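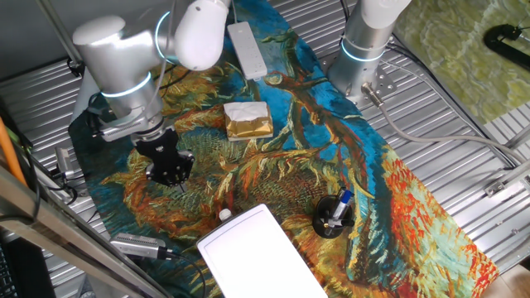

The sunflower mat with the power strip, the pen cup and a little gold-wrapped block on it.

I have a thing about desk mats. I used to think they were a waste of money, one more item to clean around, and then I bought a printed cloth one with Van Gogh-style sunflowers on it and now I will talk your ear off about them at parties. So consider this my big page of mat tips, plus everything I've picked up about keeping the stuff that lives on top of a mat from taking over. Pour yourself something and skip to the part you need.

Why cloth and why a busy print

My first mat was plain cream. It looked beautiful for four days. Then a pen leaked, I set a mug down where I shouldn't have, and from then on I had a cream mat with a personality. A busy print in deep blues and ochre and burnt orange hides almost everything. I've had a tea splash on mine since March and I couldn't find it today if you paid me.

The downside (there's always one) is that small things vanish on a busy print. Paper clips, earring backs, those teeny screws from the battery door of a remote. White things show up great, black things do pretty well, and anything gold or brown just melts into the sunflowers. If you do fiddly work, keep a white saucer nearby for the tiny parts.

Laying it on metal

Cloth on a metal top slides. Mine skated all over the place the first week, and every time I leaned on it to write, the whole works moved two inches to the left. What I tried, in order:

Double-sided tape. Held like a dream and left a gummy line that took me a whole evening to get off. Don't.

Rubber shelf liner, the open weave kind, cut a couple of inches smaller than the mat all the way around. This is the winner. You can pull it out, rinse it in the sink, hang it over the shower rod and put it back. If your tabletop is ribbed, the liner also evens things out a bit so your pen doesn't hit a bump in the middle of a word.

Magnets at the corners. Cute, but check first with a fridge magnet, as lots of silver metal tops are aluminum and a magnet won't stick at all. Guess who bought the magnets before checking!

And you do not have to line the mat up with the table. I lay a big mat on the diagonal all the time. It follows the way my arm swings when I write, and the corners hang out where I never put anything anyway. My sister-in-law can't stand it and straightens it whenever she visits. We've agreed to disagree.

Getting the creases out

New cloth mats come folded, and those fold lines are stubborn. Iron from the back on low with a thin dish towel in between. Never iron the printed side directly, especially if it has that slightly slick feel. If you don't want to drag the iron out, hang the mat in the bathroom while you shower and then roll it around a cardboard tube overnight, printed side out. Rolling it print side out means the edges curl down toward the table when you lay it flat, and that one small thing made me happier than it should have.

Store spares rolled, too. I keep mine in a Zornness tube box in the hall closet, and the hall closet is a story for another page.

The power strip

I used to keep my power strip on the floor, and I spent a good part of my adult life on my hands and knees looking for it. Moving it up onto the table was one of the best changes I've made. A few things I do with it now:

Put it toward the back or the upper middle, where it's reachable but out from under your wrists. If you lay it so it points away from you, it takes up much less width and you keep the left and right sides free for working.

Keep it away from the drink. I have a hard rule that the mug goes on one side and the power goes on the other, and the plants don't get watered on the table. Any plants.

Don't cover it. No papers on top, no scarf, no folded-over corner of the mat. Strips and chargers get warm and need air. And don't plug a space heater into one, please, those go straight into the wall.

Don't plug one strip into another strip either. I know we've all done it. Get one with a longer cord.

Wipe it down with a dry cloth only, and unplug it first. For the fluff that collects around the outlets I use a clean, dry makeup brush, and again, unplugged.

Label your plugs! I use bread bag tags. Write on them with a permanent marker and clip them on the cord next to the plug. Total cost is zero and you'll never again unplug the router when you meant the lamp.

Cords

Any cord that drapes over the table edge is going to get caught on somebody's sleeve sooner or later. Run it off the nearest edge instead of across your work area and give it some slack, then catch it underneath with an adhesive clip. I bought a bag of 70 Roltix clips thinking that would last me forever and I've used all but a handful. (They got on the kitchen cabinets. They got on the nightstand. It snowballed.)

Wash the spot with a little rubbing alcohol before you stick a clip on, let it dry, then press and hold while you count to 20. Most of the people who tell me those clips don't work skipped the cleaning part. On a ribbed surface they really won't stick no matter what you do, so put them on the smooth underside or a leg.

The pen cup

A round black cup is what I'd recommend. Round, because there's no corner to catch your cuff on, and black because ink marks on the rim don't show. Put it on the side of your writing hand, far enough over that you have to reach just a little. Too close and you'll knock it over every time you turn a page.

Here's my sorting routine, and I do it when I'm on the phone with the insurance company. Dump everything out. Scribble with each pen on the back of an envelope. If it skips, warm the tip between your fingers and try once more. If it still skips, it's gone. Put back only what you'd be annoyed to lose. I had so many dead pens the first time I did this, I was embarrassed.

A wad of paper towel in the bottom of the cup catches leaks and keeps short pencils from disappearing. Change it when it looks grim.

Foil-wrapped things

Butter and bar soap both come in foil, and both are sneaky on fabric. Butter on a cloth mat is a grease spot waiting to happen, so if you're softening some while you do the bills, set it on a saucer. If you're too late, cover the spot with cornstarch, leave it a good long while, brush it off and dab with dish soap and cool water. Do it twice if you need to before you go anywhere near heat, as the iron will set it.

Bar soap I love having around in its wrapper. Tuck one in the drawer with your rolled spare mats and they come out smelling nice. I like the Lozano lavender bars but whatever's on sale is fine. Leave the wrapper on so it doesn't leave a waxy patch.

Flat things at the front

The front edge of the mat, closest to your belly, should be for whatever you're working on right now. A tablet, a whiteboard, a clipboard, a cutting pad, whatever it is. Flat white boards pick up color from dark prints if there's any damp between them, so make sure both are dry. If your board came with a little cap or knob or anything else that comes loose, give that thing a home this minute. Mine go in an old Zistness mint tin.

Washing the mat

Cold water, gentle cycle, by itself the first time. Those oranges and reds can bleed, so toss in an old white rag and see what color it comes out. Skip the dryer. Hang it over something wide so it doesn't get a line down the middle, and if your washer lets you pick the spin, turn it down to 800 or lower. In between washes, I take it outside and give it a good shake, which is wonderful for the mood.

I still haven't figured out cat hair. If you have, write to me!

Filed under: Desk & Craft Table, Fabric Care, Cords and Clutter

Contact | Copyright 2024 | Back to top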